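3.2 The baskets, the cloth and the block

I spent far more time on the baskets than I ever planned to. The question of this paper is when people are willing to say that a thing is "in" something, and my first guess was that the answer would depend mostly on the thing. The pilot in March changed my mind. Give people a deep bin and they all agree. Give them a shallow basket with sides that lean outward a little, and suddenly you get a lovely argument going – is it in, is it nearly in, is it over, does it count if you can still see the top of it?

So shallow baskets it was. I looked at 8 kinds before settling on low rectangular wicker ones with a braided rim. The rim matters a great deal, as it gives people a line to talk about ("it's past the edge," "it's level with the braid"), and we wanted a line that everybody could find without being told to look for it. We used two of the same style, one toward the front of the table and one toward the back, so that "the basket" on its own would be unclear and people would have to say which one they meant. The block is small, red and plain. Our earlier set, the Hindosar items, had little household things in it, and people kept wanting to tell us what they were for, which was charming but no use to us at all. 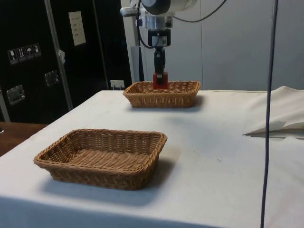
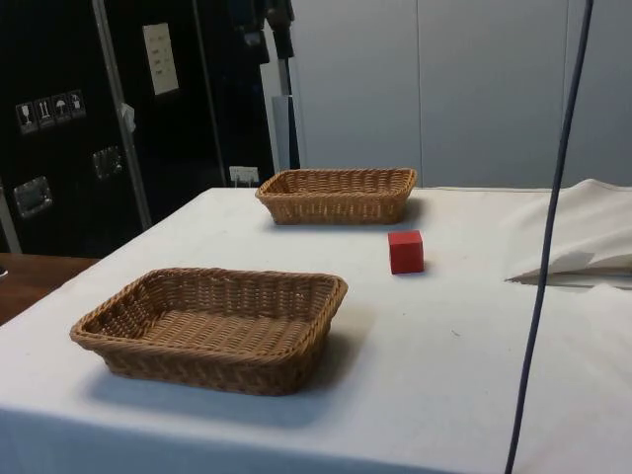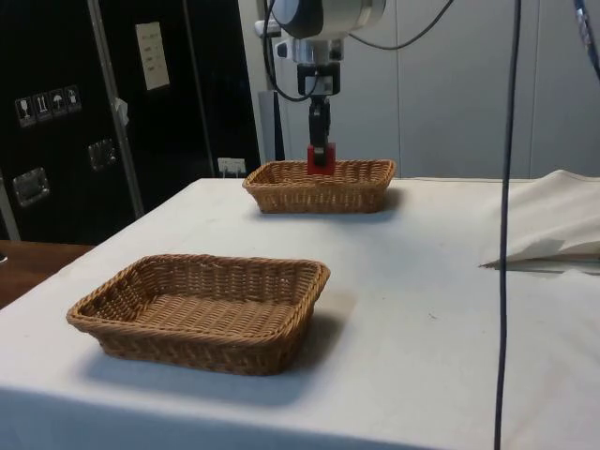
Wing-sze Kwan
Lead author, spatial language and everyday objects

Figure 3. Two wicker baskets and a small red block at the white-covered table. First picture: block just above the far basket. Second: block on the cloth. Third: block just inside the back of the far basket, partly below its rim.

The middle picture of Figure 3 is the easy one, or so I thought. The block is on the cloth and both baskets are empty, and all 36 speakers said as much. But when we asked them to say where on the cloth, things came apart! Some went with "between the baskets," others with "to the right of the baskets," and a good many used both in one breath. I think both are fair. The block does sit between the two if you go from front to back, and it is also over to the right, so the words are answering different questions. We coded these as double answers and kept them in.

The first picture is where the rim earns its keep. The bottom of the block is at about rim height, and a single still can't tell you if it is on its way in or on its way out. Speakers filled that gap happily. "Going in" was the favorite, with 13 speakers choosing it before anything else, and only 3 opening with "coming out." The rest stayed with "over" or "above," which my coauthor Arnout Willems considers the careful answer and I consider the dull one.

For the third picture I had expected plain "in." Part of the block is below the rim and part of it is still showing, and that was enough for several people to add a little something – "just in," "in at the back," "mostly in." We had no code for these small add-ons in the Peltari scheme, so we made one, and Section 4 goes through it.

A word on the cloth. We wanted white so that the wicker and the red would both stand out, and we didn't iron it flat. It has some faint wrinkles and a few small gray smudges in the first picture, and none of the speakers used either as a landmark. The rim of the far basket was mentioned far more often than anything on the cloth itself.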